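### 3.2 Portioning and weighing

Dried soybeans were used for all weighed portions. They were bought in one lot from a dry-goods seller in Trevden, kept in a lidded tub, and not sorted by size. Split beans left in, loose skins picked out by hand when seen. The same lot served the home trials (Section 4) and the classroom trials at Ametepe, so differences between the two shouldn't be put down to the beans.

Target portion was 50 g, dry. Chosen mostly for convenience: it fits the bowl without spilling and it reads cleanly on a household scale. The earlier Plandum protocol used a level cup instead, and we found the cup hard to fill the same way twice, even with practice. Hence the scale.
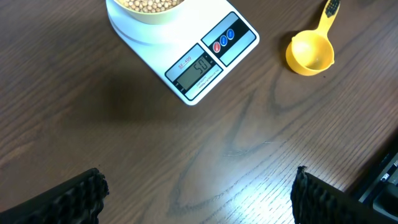 Participants got no written instructions beyond a card with the target weight. Scooping was free — large scoops first, then small corrections, or small ones all the way. Both styles were common and we did not push either. Hands were allowed for the last few beans. A portion was called done when the participant said so, and the reading was written down at that moment, before anyone touched the bowl again. Readings were to the whole gram. Finer steps would of been nice but were not needed for the comparison in Section 4.

A total of 36 adults took part in the home trials, each making 3 portions per visit. Visits were in October, mostly late morning, at the participant's own table where possible. Tables varied a lot. Glossy tops made some displays awkward to read from a seated position and a few people stood up for the whole task. We noted posture but don't analyze it.

### 3.3 Zeroing the scale

The bowl goes on first, empty. Then zero, then beans. Simple enough, but the order matters more than anything else in the procedure and it was the most common slip in piloting. Two kinds of error came up. One, zeroing before the bowl was on, so the bowl's weight ended up in the portion. Two, zeroing again partway through, after some beans were already in. The second is harder to catch afterwards as the final reading looks perfectly fine. 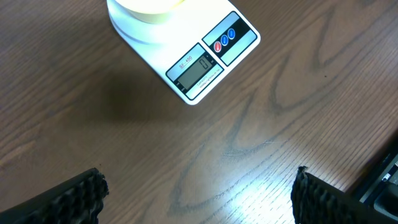 To deal with this we added a check: the observer says "zero?" out loud before the first scoop and waits for an answer. Crude, but it cut the slips in the second half of piloting. Portions with a known zeroing error were dropped and repeated on the same visit (see Table 2 for counts by site).

Kitchen scales of this kind also drift a little if left on, and switch themselves off at bad moments. After a shut-off the bowl was emptied and teh portion started over. Partial weights were never added up.

Peker's coding sheet was used for the notes, with one column added for "hesitated at the scale". We did not time the hesitations — too much going on at once to do it well.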